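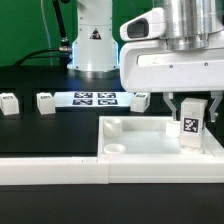
Issue 511
Fri 9 September

The tray column, part 3

Right, trays again! I had more mail about trays in May than I've had about anything I've written for this newsletter, including the one on what to do with odd lids, so I'm going back in.

What I like in the tray at the top of the page is how low the walls are. You can see the lot at a glance, and you can get your fingers round anything in there without knocking its neighbour. It's pale grey inside with a bit of a gloss to it, which I've come around to. I used to be a timber tray person (dark timber, too, with handles) and I lost every small dark thing I ever put in one. Two hearing aid batteries and a key to the shed are still at large.

Then there's the white on white. A white cup at the back left, a short ring-shaped holder in front of it, a broader white cylinder over towards the right, and beside that the tall block with its black and white square, up on a little round base. My sister thinks all-white storage looks like a dentist's. I think it looks calm, and I'll admit the one patterned bit does a lot of the work, your eye goes straight to it. If you've got a tray of plain pots at home, try putting one thing in there that has a pattern. A matchbox would do.

The bigger point is heights. Victor Mutiso wrote in from Lockyer after the last column to say he'd set up a tray beside the phone, three identical pots in a row, and couldn't for the life of him remember which one had the drawing pins. He'd tried labels but they peeled. I told him to swap one pot for something tall and one for something squat, and to stop lining them up. He's written back to say he's done it and the pins are in the squat one and his wife has stopped commenting, so I'm calling that a win.

My own version lives on the kitchen bench next to the bread bin. Tall cup at the back for pens and the good scissors. A wide shallow ring thing at the front — it was the bottom of a candle holder in another life — where my rings and watch go while I'm doing the dishes. A short fat pot for rubber bands, bread tags and those little keys for bleeding radiators that I seem to own four of, in a house with no radiators. I keep the tall stuff at the back and I leave a gap at the front, on purpose, about the size of my hand. That gap is for whatever comes out of my pockets at the end of the day. Without it everything ends up on the bench again by Wednesday and I'm back where I started.

A few of you asked about size. Mine's 620 mm along the long side and I wish I'd gone smaller. A big tray is an invitation! Mail goes in it, then a banana, then somebody's bike light, and then you need another tray. Measure the spot first, and take a bit off for wiping around the edges. If it's going on a shelf or a ledge, check you can lift it out flat without tipping it, especially with tall things standing in it. I learned that one with a full pot of thumb tacks and bare feet.

Cleaning is the other question I get. Everything out, warm soapy water, dry it properly, everything back. I do mine when I do the kettle. Glossy insides come up beautifully but they do show dust, and pots leave faint rings if you don't shift them now and again. If yours has a texture you'll want an old toothbrush for the corners, and the patience of a saint.

As for where to buy, the op shop in Lesisby had a whole stack of plain trays in when I went past, mostly baking ones, but a baking tray is a perfectly good tray if you don't mind the look of it. Geliveck does a pot set I'm fond of in three different heights, though the shortest one is really an egg cup with ideas. You can just as easily soak the labels off some jars. Paint the outsides if you want them to match, give them two thin coats, and leave them overnight before you put anything in.

Next time I'm doing the drawer under the microwave. I've already opened it once and closed it again. If you've got a drawer like that and you've managed to get on top of it, write in and tell me how, and please send me your dimensions, as I'm thinking of cutting some dividers out of an old cereal box before I spend any money.

Letters to the usual spot, PO Box 3614, or drop a note in the box by the library returns chute.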